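Ticket 858 – Pesham bench cell, right gripper loses tube
Status: reopened
Priority: 4

Vemadix support closed this in August as "operator placement error." We don't accept that. The right arm reports grip OK, then faults with code 182 partway to the rack. We have logged it seven times, twice with nobody loading anything by hand. Kofler jaws, Zestell controller, stock settings.

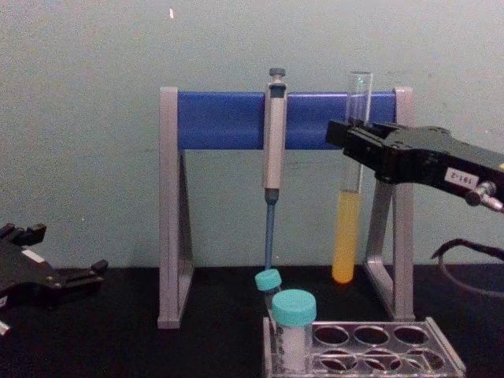

Page 1 of 2

The glass tube is held near its upper middle, which is where your manual says to hold it. The yellow liquid is at the bottom end, so any slip drops the weight straight down beside the pipette stand. Your reply suggested a lower grip. We tried that and got 182 again at around the same point in the move. 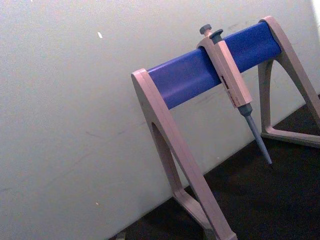 Force calibration was rerun at 4 p.m. and passed, as it always does – I no longer put much faith in that test. Your second theory was that the arm clips a hanging pipette. There is one pipette on the blue bar, with bare bar on both sides of it, and the fault also came up with the stand taken off the bench. Please send the raw force log format. The cell stays locked out until we have it.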